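Print this page | E-mail this item
Search Lekberg Residences
Search this site: Enter keywords Go

Housekeeping and Operations Newsletter
Posted 2/27/26

Guest room waste: liners, floor items and sorting

The revised procedure for clearing waste from guest rooms applies to all 101 rooms in the Lokitz building and to the furnished units at Akpalu. It replaces the one-page sheet issued in August. Carts, bag colors and collection times stay the same. The changes concern the order of work, the fitting of the liner and the handling of bottles and cans found outside the bin.

The old sheet told staff to empty the bin first and pick up afterward. In practice the new liner was in place before the floor had been checked, and anything found later went into it. The room was then left with a partly used bag, or a second bag was drawn from the cart. At Lokitz this accounted for some 29 extra liners per day. The order is now floor first, furniture second, bin last.
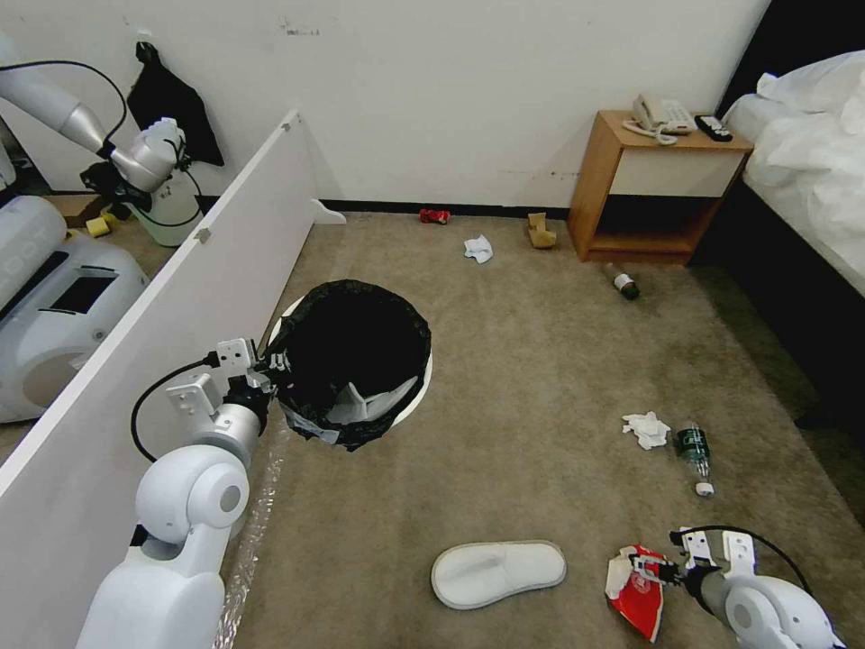

Floor items are collected starting at the wall farthest from the door and working back toward the bin. Check along the baseboard and beside the nightstand before moving to the open carpet. Light-colored tissues and small pieces of cardboard are easily passed over on beige carpet, and a small dark bottle lying near the nightstand can be missed from the doorway. Guest slippers are not waste, whether single or paired, and are placed together at the foot of the bed. Wrappers should be held closed at the open end when lifted, so that crumbs do not fall into the pile. If crumbs are already present, mark the room for vacuuming on the cart sheet.

Liners. The standard liner is black, supplied by Hiltus in cartons of 1000. It is fitted as follows:

Open the bag fully before placing it in the bin.
Push the base down until it touches the bottom of the bin.
Fold the rim of the bag over the outside edge on all sides.
Press out trapped air by running a hand down the inside wall.

The fold should be even and deep enough to hold when a bottle is dropped in. A shallow fold slips on the first heavy item, and the bin then has to be wiped out. Do not knot the liner at the rim to take up slack. A knotted liner takes longer to remove and often tears at the knot.

Bottles and cans. Empty plastic bottles, glass bottles and drink cans found on the floor go to the cart, where the recycling bag hangs on the left side. Those already in the room bin are left there and removed with the liner. Staff are not required to sort through a used bag by hand. Bottles that still contain liquid are emptied in the bathroom sink, with the cap replaced before the bottle goes on the cart. Small glass bottles are lowered into the bag and not thrown. Broken glass is never placed in a liner. Use the rigid container on the bottom shelf of the cart and report the room number to the desk.
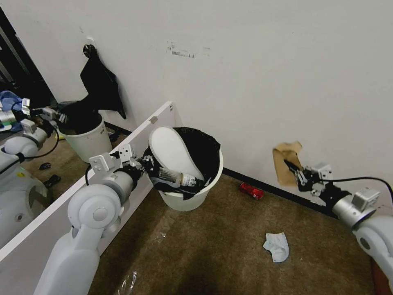

Paper is treated differently. Tissues, paper napkins and food wrappers go into general waste in every case. Clean, dry paper and cardboard may go into the paper sack on the cart, but loose sheets with handwriting or printing on them are left on the nightstand or desk. A sheet that has been crumpled and is lying on the floor may be discarded. A sheet that is flat or folded is kept, wherever it is found.

Bin position. The bin stands against the wall, clear of the bed and of any door swing. If it has been moved during the stay, return it after the new liner is fitted. Marks on the wall behind the bin are wiped with a damp cloth. Marks that remain after two attempts are entered as a paint item and should not be scrubbed further.

Supplies. Opening stock for the period was 392 rolls of cart bags across both buildings, held in the Lokitz basement store. Room liners are issued by the sleeve and signed for at the start of the shift. Unused sleeves are returned to the same shelf. The smaller clear liners are for bathroom bins only and do not fit the room bins.

Laminated copies of the procedure will be attached to each cart. Old sheets should be removed and handed in at the linen room.

Print this page | E-mail this item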